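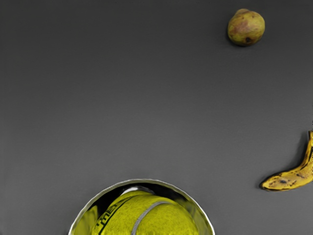 The simulated practice tabletop, with a tennis ball in a metal bowl, a banana and a small round fruit.

Jarmila Říha packed tennis balls for most of her working life, and she can still do it faster than you can follow. Tube in the left hand, ball in the right, a little push with the thumb. On a good shift at the Drivmont plant in Cledstead she filled 1,000 tubes, and her thumb let her know it that night.

These days she spends her mornings at a screen, teaching a robot arm to do the same job in simulation before anybody lets it near the line. She loves it! "I know what a bad drop looks like before it happens," she told me, leaning in so close her nose nearly touched the glass. "The software people had to learn that from me."

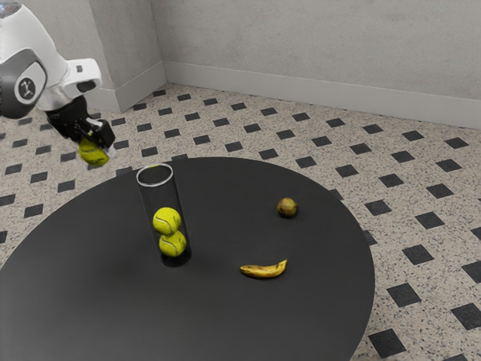

A simulated arm holds a ball near a clear tube with two already inside.

The simulation came from Maksymiv, a small firm whose engineer Kavinda Wanigasekara moved to Cledstead in April and never quite moved back. He set up rooms, tables and lighting that change from run to run, and he likes to throw in things that have no business in a packing hall. Fruit is a favorite. An arm that has only ever met tennis balls, he explained, can get very confused by something else that is small and yellowish, and he wants that confusion sorted out on a computer.

Jarmila's part is to go through the runs and write notes. She has gone through 2,695 of them so far, and the notes are wonderful reading, half engineering and half kitchen talk. "Too proud, come in lower," says one. Another just says "No!!" Kavinda has that one taped above his desk.

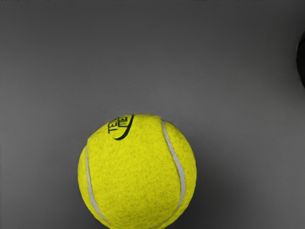

Felt, seams and print on a ball, as rendered in the simulation.

Out on the floor, people have been weighing what all this means for them. Peninah Wanyama, who leads the late shift, was blunt with management from the first meeting: she wanted the new jobs described on paper before the first arm was bolted down. She got that, plus paid training hours for anyone on packing who asked. Four people have started so far, and two more are thinking it over. One packer, Ľubomír Koubek, tried it for a week and went happily back to the loading dock, where he says the company is better.

Not everything is settled. Packing used to be a talking job, six people around a bench, and Peninah worries about a hall where everyone is looking at a separate monitor. She has pushed to keep the old bench and have the trainees review their runs there together,

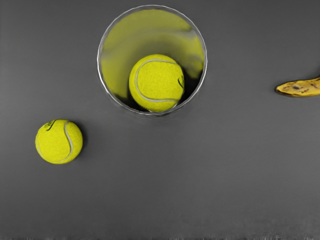
which is how I came to be sitting between her and Jarmila while the two of them argued, with real heat, over whether an arm should go for the nearest ball first. Jarmila said of course it should. Peninah said that depends where the tube is. Kavinda typed as fast as he could.

The first real arm is due on line two after the summer shutdown. Jarmila has already asked to be the one who presses start, and she's promised her thumb the day off.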